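Part 3. Setting up neighborhood alerts in Trirklow

You have an account and a home address saved, so now comes the fun part! Trirklow can pass along police and emergency notices for your streets within moments of their release, and it only takes a few taps to get going.

1. Open Alerts and tap Add area.
2. Type your ZIP code or a place name (Kunimcombe, say) and choose it from the list.
3. Drag the circle until it covers home, school, work, wherever you spend your day. You can save up to 3 areas.
4. Turn on Urgent. These are shelter-in-place orders, evacuations and road closures, and they sound even when your phone is on silent.
5. Turn on Updates if you'd like the follow-ups too (they're great for knowing when a street has reopened).
6. Tap Send test. You should see message code 297.

Note: If no test arrives, check that notifications are allowed in your phone's settings, then repeat step 6.

Caution: Trirklow does not contact the police for you. In an emergency, call 911 first. 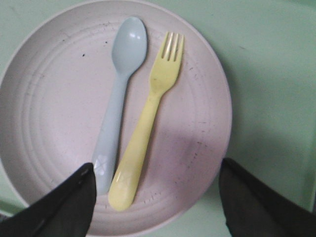
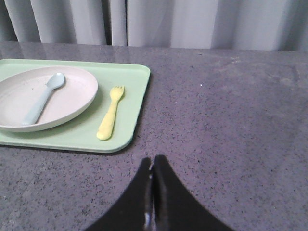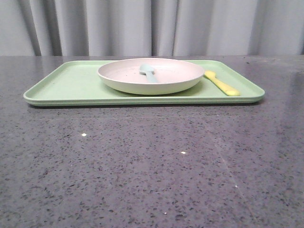 7. Share the area with your household. Tap Invite, enter a phone number, and they'll get the very same alerts you do!

Note: Invitations expire after 2 days. Send a new one from the same screen.

Guide text by Rattana Hemmin, updated June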